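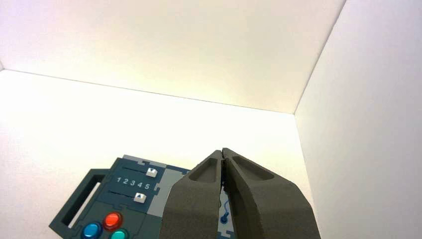

Gripper fingers, closed at the tips.

To: Stavness staff and applicants list
From: Halima Mutiso, Recruitment Office
Date: 27/12/2021
Subject: Re: Radiographer and ward clerk posts, questions on the online form

Dear colleagues and applicants,

The Recruitment Office has received a number of messages along the lines of the one from Ditte Kvaran, which is quoted at the end of this reply. The answers are being sent to the whole list so that everyone who is applying works from the same information.

Posts and reference numbers

The radiographer posts are advertised under reference 3026 and the ward clerk posts under reference 1377. The two are separate competitions with separate panels. A person may apply for both, but must complete the form twice. An application submitted under the wrong reference will not be moved by this office. Please withdraw it from your Olora account and submit a new one before the closing date.

Internal applicants

Employees of Stavness Regional Hospital apply in the same way as everyone else. The short paper form used in earlier rounds has been withdrawn, and copies handed in at the front desk will be returned. Internal applicants should enter their staff number in the box marked "Current employer reference." Your manager will not be notified when you apply. If you are invited to interview, you will be asked at that point whether we may contact your manager for a reference.

Registration for radiographers

Applicants for reference 3026 must hold current registration on the day they take up the post, and need not hold it on the day they apply. Students completing their final placement may therefore apply, provided the school confirms in writing that the program will be finished by the end of April. The confirmation should be on school letterhead and signed by the program lead. A transcript alone is not enough.

Documents to upload

The system accepts PDF files only. Please upload one file for each qualification and name it with your surname and the title of the qualification. Certificates issued in a language other than English must be accompanied by a full translation, in the same file as the original. The personal statement is limited to 400 words. The form cuts off anything beyond that limit without a warning, and the panel sees only what remains, so please check the preview page before you submit.

Ms. Kvaran asks whether the statement may be replaced by a cover letter. It may not. A cover letter can be added under "Other documents," but it is not scored.

Shift patterns

Ward clerk posts are offered on day and evening shifts. Radiographer posts include nights and one weekend in four. The form asks for a preference — this is used for planning only and is not seen by the panel. Part-time work is available in both competitions. Please state the smallest and largest number of hours you would accept.

Interviews

Interviews will be held in room 205 of the Satti Building. The entrance is on the north side, next to the pharmacy. Imogen Tunstall will chair the radiographer panel and Aksel Thoroddsen the ward clerk panel. Applicants who need an adjustment, including a remote interview, should say so in the last section of the form. Requests made after the invitation has gone out will be considered, but may mean a later slot.

Invitations are sent by email through Olora and often land in junk folders. Please check there before writing to us.

Fees

There is no application fee for any post at the hospital. Anyone who has been asked to pay by an outside agency should forward the message to this office and should not reply to it.

Questions about pay scales go to Skarphéðinn Grímsdóttir in Payroll and not to this list.

Regards,

Halima Mutiso
Recruitment Office
Stavness Regional Hospital

Ditte Kvaran wrote:

> Dear Recruitment Office,
>
> I work as a ward assistant on Momis Ward and would like to apply for
> one of the clerk posts. I have three questions.
>
> Is the short form for internal staff still in use? The desk gave me
> one, but the notice mentions only the online form.
>
> Can I send a cover letter in place of the personal statement?
>
> A student on placement with us would like to apply as a radiographer
> but will not be registered until spring. Is she able to do so, and
> what should she ask her school for?
>
> Where will the interviews be held, and do we have to pay anything?
>
> Thank you,
> Ditte Kvaran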